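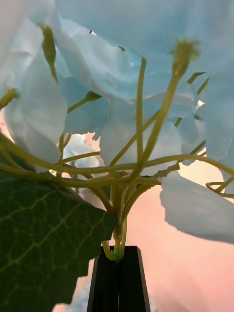
Flesta Support replied: Thanks for getting in touch with us. So that we can pass your ticket to the right team, please tell us which stems are affected, how they were stored before use, and whether the petals are coming away from the little stalks or the whole head is coming off the main stem. Please don't use superglue in the meantime, as it can turn the fabric cloudy.

Ticket 306, status changed from New to Open

Hello, and thanks for coming back so quickly! I'll take your questions one at a time, although I warn you I do go on a bit.

Which stems: the pale blue hydrangeas from the Skerell range. I bought them along with some red roses for the tables at our village hall supper in April, and the roses have been no trouble at all, so please don't think I'm moaning about the whole order. It's only the hydrangeas.

How they were stored: in the long flat carton they came in, on top of the wardrobe in the spare room, with a box of Yorath ribbon on top of that. I can already hear you tutting about the ribbon. It isn't heavy ribbon, but there's a lot of it.

What's coming off: the small bunches of petals, mostly from the outside of the head. The main stem is fine. Each bunch pushes on to the end of a thin stalk, and when I fluff the head out after storage, two or three of them just drop off in my hand. I push them back on and they stay put until the next time I fluff. Then there's the other problem, which is that the heads have gone flat on one side and I can't get them round again however much I tug.

No superglue so far, though I did have the tube out on the worktop when your message came in, so well timed.

Flesta Support replied: Thank you, that's very helpful. It does sound as though the heads have been squashed in storage. Please try the following and let us know how you get on.

1. Take the stem out of the carton and stand it upright for a full day before you do any shaping.
2. Hold the stem just under the head and turn it upside down. Shake it gently.
3. Open the thin stalks from underneath, starting in the middle and working outwards. Please don't pull on the petals.
4. Refit any loose bunches once the stalks are in position.
5. If the petals are still creased, use a hairdryer on its coolest setting, held well back.

Status: Waiting for customer

Right, I've done all that, and I've got plenty to report. I cleared a table and put the flowers out in two baskets so I could get at them without everything tangling, and I went through your steps with a cup of tea going cold on the windowsill.

Step one I did properly. I stood them all in an umbrella stand in the porch overnight, where they gave the postman a bit of a surprise.

Step two made no difference that I could see, except that one more bunch came off. It went under the dresser and I had to fish it out with a ruler.
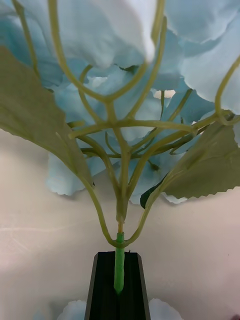
Step three is where I think I've been going wrong all these years. I have always shaped a hydrangea from the top, pinching at the petals and pulling them about until it looks like something, and of course all that pulling goes straight to the place where the bunch meets the stalk. Working from underneath is a different job altogether. Once you look up into the head, past the two big leaves, there's a whole little tree of olive-green stalks in there, forking and forking again, with some of the forks bent round into proper U shapes, and it's those you want to be moving! I'd been treating the head as one lump. If you ease a fork outwards with a fingertip, the petals above it simply go along with it, and nothing has to be tugged. I did the middle ones first as you said, then the outer ones, and the first head took me most of my tea break but came up beautifully.

Step four went well for most of them. I did have three bunches that wouldn't grip, no matter how firmly I pushed. The hole in the back seems to have stretched, I suppose from being put on and taken off so many times. Is there anything I can use on those that won't go cloudy?

Step five, the hairdryer. Mine is a Girnau with two settings, which are hot and very hot, so I left that one alone. Would steam from the kettle do instead?

Flesta Support replied: Well done, that's good progress. For a stretched hole, wrap the tip of the stalk with one turn of florist's tape and press the bunch back over it. A small dab of white craft glue is fine too if you prefer, left overnight to dry. We wouldn't recommend the kettle. The steam is very hot and can mark the leaves, and you would have your hands in it. If your hairdryer has a cool button, please use that, and otherwise leave the stems standing upright and most creases will ease by themselves.

Status: Waiting for customer

Tape it is, then. I had a roll of the green in with the ribbon. One turn wasn't quite enough on the worst of the three, so I gave it two, and it's holding now. I've given it a fair old shake to check.

No cool button on the Girnau. I looked all over it.

I've carried on with the rest of the blues in the same way, one stem at a time, and I've got quicker. What slows me down is the leaves. They will fold in underneath the head when you turn it over, and then you catch one with your thumb and the whole thing swings round. I've started bending the leaves down out of the way before I begin and putting them back last, and you might like to add that to your list for the next person.

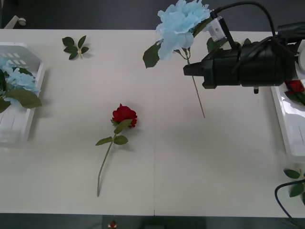
I've also stopped laying the finished ones flat while I get on with the next. I did that with the first couple, and then had to do the undersides over again, which was my own silly fault. Now each one goes straight into a basket with the head up, and it can lean on its neighbours as much as it likes.

My last question is about putting them away. I can't leave them standing in the porch until the next supper, and the carton plainly isn't doing them any good. What do you do with them in your own stockroom?

Flesta Support replied: We've added your tip about the leaves to our notes, thank you. For storage, we suggest standing the stems in a tall box or bucket with the heads clear of the sides, and putting a loose bag or an old pillowcase over the top to keep off the dust. If you only have the flat carton, put crumpled tissue under and around each head, keep to a single layer, and please don't stack anything on the lid. Would you like us to send a few spare petal bunches in the pale blue? There's no charge.

Status: Waiting for customer

Yes please to the spares, that's very kind! The one that went under the dresser has never looked quite right.

I've found a tall bin in the shed that will do for the hydrangeas once I've scrubbed it out, and the roses can have the carton to themselves. The ribbon has been moved to the bottom of the wardrobe. You can close this one now, and if the tape gives way I'll be back.

Status: Resolved by customer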